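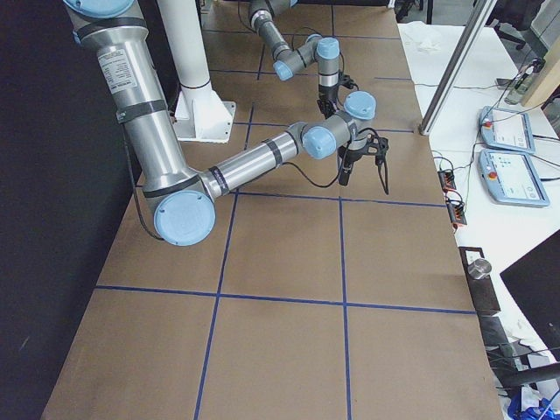

Two arms over the taped work grid, with both teach pendants on the side table.

Brolidis 2 review: multi-camera registration and planning for two-arm cells

Brolidis is a software package from Setwood that does three jobs: it registers wrist cameras against a fixed camera, builds a shared map of the work surface, and plans motion for two arms in the same space. I have been using version 2 since April on a two-arm cell. Before that I ran Swanson for calibration and wrote my own planning scripts, so most of my comparisons are with that setup.

Setup

Installation took a morning. The driver for our arms was in the standard package and both controllers connected on the first try. The cell description is one text file where you enter the base positions, the tool offsets and the table height. I got the tool offset wrong on one arm and Brolidis accepted it with no warning. A simple check against the fixed camera would have caught it.

The license is tied to one computer. Moving it to another means writing to Setwood and waiting for a new key.

Registration

Registration is the main reason to buy this. Most packages want a printed checkerboard. Brolidis can use straight lines already on the work surface, so I pointed it at our blue tape. It looks for long edges, fits a line to each one and matches the lines between views.

I expected trouble with hand-torn tape. The edges wander, some strips have ragged stretches, and there are gaps where a strip stops short of the next one. Version 1 treated every torn end as a corner, and the match would jump between views. Version 2 fits the line through the whole strip and throws out the bad parts. There is a setting called edge tolerance that controls how much it throws out. The default is too strict for tape. I raised it two steps and left it there.
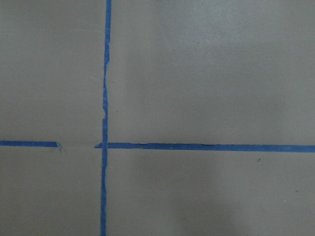
Results

I logged 3,416 wrist views over the test period. Brolidis failed to register 344 of them. Nearly all the failures were views with only one strip showing, and no software could do much with those. When it fails it says so and keeps the last good pose, which I prefer to a bad guess.

Shadows were handled better than I expected. The arms darken part of the surface as they move, and Swanson used to pick up the border of a dark patch as a line if it was sharp enough. Brolidis looks at color as well as brightness, so blue tape on tan paper is an easy case for it. I would not count on the same result with gray tape on a gray table.

One weak point is a view turned well away from square. The lines are found correctly, but with two crossings that look alike the software sometimes picks the wrong one.

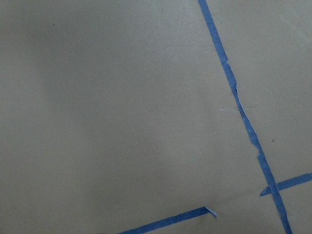 You can fix this by giving it a rough starting pose from the arm's joint angles. The option is off by default and sits on the third page of the settings. Turn it on before you do anything else.

Planning was good but slow. I ran 1,346 two-arm moves and had no contact between the arms. The planner keeps a wide margin around each wrist, and when both grippers need to work close together it will often make one arm wait. You can shrink the margin, but only for the whole arm - there is no way to set it for the gripper alone. My old scripts were faster here and a lot less safe.

The log viewer stops loading at 3,000 entries. Older ones are still on disk and have to be opened as text.

Compared with Lendport

I also tried the Lendport trial version for two weeks. Its planner is quicker and its screen layout is easier to learn. It needs a printed target for registration, though, and the target has to come off the table before you can work. If your cameras never move, that is a small cost. Ours get bumped, so I stayed with Brolidis.

Rating: 4 out of 5. I took off a point for the license and the single safety margin.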